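We use cookies to remember your settings and count visits. Accept | Manage choices

Histcombe Students Ready Their Robot Arm for the Collado Open Table

HISTCOMBE, May 8, 2022 – The robotics club at Trevirico High School is heading to the Collado Open Table this September, and its members can hardly wait! The club's 20 students have spent the spring programming Ukau, a tabletop arm they will enter in the pick-and-place event.

The event sounds simple until you try it. A robot has to find an everyday object, lift it and put it down on a target, and every team gets two attempts per round. Students have logged roughly 1000 practice moves so far, and they talk over the misses just as eagerly as the good ones.
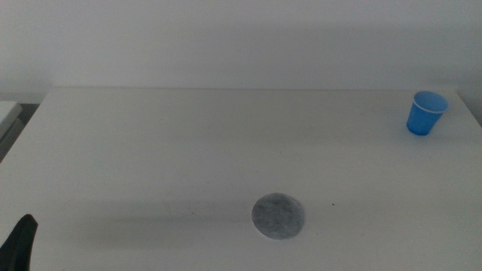
Blue cup and round gray disc on the club's practice table.

Half of the club writes the control code, and the other half works on the gripper and the wiring (plenty of members switch sides when a problem gets interesting). First-year students are trusted with real jobs from the start, including running the arm during practice.

Families and neighbors are invited to an open evening at the school before the team leaves for Collado. There is room for 40 guests, and visitors will get a turn at the controls. Places can be reserved through the school office.

Get school news by email. Enter your address to join our newsletter.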